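A Sunday among the offcuts

The repair room at Zolleck opens at ten, and the wire is usually the first job. The man who runs the bench has been there for seven years. He would rather talk about cable than about himself.

"People bring it in by the bag," he says. "Most of it is sound. It just needs someone to sit down with it."

His longest length last month was 32 metres, out of a lighting job at Shin. He got it back on a reel in one afternoon. Shorter pieces are sold in bundles of 20, tied at both ends.

Does he ever give up and cut? "Sometimes. If I've been at it an hour, yes – out come the snips."

Thin insulated wire is the slowest to sort, he says, as it keeps the curl of whatever it was wound on. He starts with one colour and leaves the others alone. In a heap of brown, blue and yellow like the one here, he would go for the yellow, where the strands already come together in a narrow bunch. "The brown has the tight curls. I'd leave that till after lunch."

The room shuts at 6. 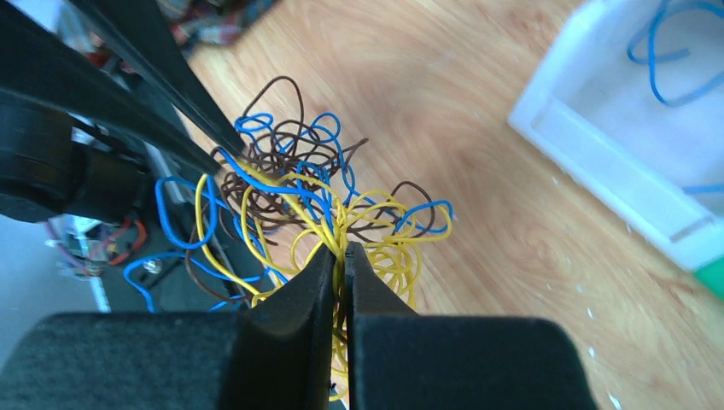
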